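Skidetley Rain Books: README

Daily rainfall readings copied from the handwritten books kept at Skidetley, Garkside and Gernevley.

Status: second release, Tue 14 March
Maintainer: Petronella Pillay
Checking and station notes: Valbona Nedeljković

What this is

The rain books are the notebooks in which three households wrote down how much rain fell in their gauges each day. Most entries are a single number. Some have a remark beside them, such as "snow, melted" or "gauge blown over, put back". The books were never meant for publication and the handwriting varies a good deal.

This folder holds a typed copy of the readings, one row per day per station, with the remarks kept in a separate column. It also holds the station notes, which say where each gauge stood and when it was moved.

The typed copy is meant for people who want local rainfall for gardening, drainage, flood history, school work or family history. It can be used for weather research too, but please read the section on known problems first.

Files

readings.csv
The main table. One row for each day on which a book has an entry, including days where the entry is only a remark.

stations.csv
One row for each position of each gauge. If a gauge was moved, it has more than one row.

remarks.txt
All remarks longer than 200 characters, given in full. The main table has the opening words and a pointer to the line in this file.

corrections.csv
Every value changed after first typing, with the old value, the new value, the initials of the person who changed it and a short reason.

units.txt
How inches were turned into millimetres.

Columns in readings.csv

station
SK for Skidetley, GK for Garkside, GV for Gernevley.

position
A letter that matches the position column in stations.csv.

date
Year, month, day, with hyphens. This is the date as written in the book. See "Which day does the rain belong to?" below.

raw
The reading exactly as it was written, including fractions, question marks and words such as "trace" or "nil".

unit
in or mm. Taken from the heading of the page. If the page has no heading, the unit is carried over from the page before and the flag column has a U.

mm
The reading in millimetres, to one decimal place. Empty if the raw entry could not be turned into a number.

flag
One or more letters, explained below. Empty means no doubts.

remark
Anything else written on the same line.

page
Book number and page number, so that the entry can be found again.

Flags

A The reading covers more than one day. The total is on the last day and the days before it are left out of the table.
S Snow or hail, melted before measuring.
T Trace. The mm column is 0.0.
U Unit not stated on the page.
H Handwriting unclear. The raw column has the best reading and a question mark.
G Gauge damaged, blocked or overturned, according to the remark.
D Date altered in the book, or two entries for the same date.

Letters can be combined. AS means a melted snow total covering several days.

How the copy was made

Each page was typed from the original book by one person and then read aloud by a second person while the first followed the typed rows. Where the two disagreed, the page was put aside and looked at again on another day. If there was still no agreement, the H flag was used.

We typed the raw column first and did no arithmetic at that stage. Conversion to millimetres was done later by a script. This means that a mistake in conversion can be put right for the whole table without going back to the books.

Decimal points are the main trouble. The Garkside writer used a raised dot, which has faded on many pages, and a reading of "·20" can look like "20". Nobody in Garkside had 20 inches of rain in a day, so the large mistakes are easy to spot. The small ones are harder. Where a dot could not be seen, we compared the entry with the monthly total at the foot of the page. The totals were usually added up correctly, and in most cases only one placing of the dot made the sum come out.

The Gernevley books have no monthly totals. Doubtful entries there were compared with the other two stations on the same date. We did not change a value just because it was different from its neighbours. Summer storms can wet one valley and miss the next.

Loose sheets were kept in the order in which we found them until they had been typed. A few turned out to belong to other months and have been given the page number of the book they were found in, followed by the letter L. Please keep to these numbers if you write to us about an entry, even where the sheet is plainly in the wrong book.
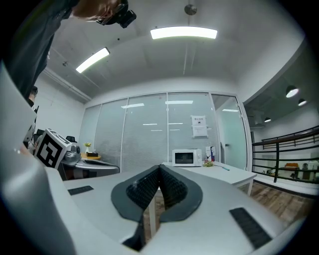
Which day does the rain belong to?

All three stations were read at 9 in the morning, or were supposed to be. A reading taken then is mostly rain that fell the day before. Many official records therefore give the reading to the previous day.

The books do not agree on this. Skidetley and Garkside wrote the date on which the gauge was read. Gernevley did the same in the early books, then changed to writing the previous day's date. The change happens at the start of a new book and is marked by a line inside the cover. It is recorded in stations.csv as a new position, although the gauge itself stayed where it was. We know this is clumsy. It was the simplest way to make the change show up for anyone joining the two tables.

The date column has not been shifted for any station. If you want all three on the same footing, use the shift column in stations.csv, which is 0 or -1, and add it to the date.

Station notes

Skidetley. A copper gauge on the lawn behind the old post office, later moved to the far side of the same garden when a shed was put up. The ground is open to the west. Readings are regular, and gaps are nearly always explained in the remarks. The writer's daughter took the readings during holidays and signed her entries.

Garkside. A gauge at the edge of an orchard. The trees were small at first and grew. Readings in the later books are likely to be too low in a strong wind from the orchard side, and the writer says so himself several times. There is no correction in the table for this.

Gernevley. A home-made gauge to begin with, made from a funnel and a bottle, and then a bought one. The home-made gauge held little, and on very wet days the remark says "over the top". These entries have the G flag and should be taken as the least that can have fallen. The bought gauge is called "the Vlachou" in the book. We have not been able to find out whether Vlachou was the maker, the shop or the person who passed it on.

Known problems

Book 5 from Garkside has water damage along the lower edge. The last lines of most pages are lost, and so are the monthly totals that would have helped with the dots. Values from this book have more H flags than the rest of the table put together.

A blank line in a book can mean no rain or no reading. Skidetley wrote "nil" on dry days and Gernevley put a dash, so blanks at those stations are treated as missing and have no row. Garkside used blanks for dry days during some years and wrote a nought in others. We have left out the blanks. Do not add up Garkside months without checking the number of rows first.

Small amounts were not treated alike. Skidetley recorded traces. The other two seem to have ignored them, apart from the odd "few spots". Counting wet days across stations will give a misleading answer unless you set a lower limit first.

The three gauges were of different sizes and stood at different heights. We have the rim height for Skidetley only.

Changes since the first release

The June pages of the second Skidetley book had been typed twice, once under the wrong year. The wrong rows are gone.

The T flag is new. Traces used to have an empty mm column.

Remarks now keep the original spelling. In the first release some had been tidied.

The page column has been filled in for Gernevley.

Not included

Names and addresses of people mentioned in the remarks have been replaced by initials where they concern health, money or quarrels. Everything else has been left alone. The unshortened remarks can be seen by asking the families, and we will pass on a letter.

Temperature was written down at Skidetley for one winter. It has not been typed yet. Barometer readings in the Gernevley books are too few to be of use.

There are no scans in this folder. The books remain with the families and may be looked at by arrangement.

Use and credit

You may copy, share and change the tables, including for paid work. Please credit "Skidetley Rain Books" and say which release you used. If you fill gaps or alter values, keep the raw column as it is and put your own figures in a new column.

Reporting a mistake

Send the station, the date and the page number, with the value you think is right. Valbona looks up the entry in the original book, so replies can take a few weeks. Accepted changes go into corrections.csv at once and into readings.csv at the next release.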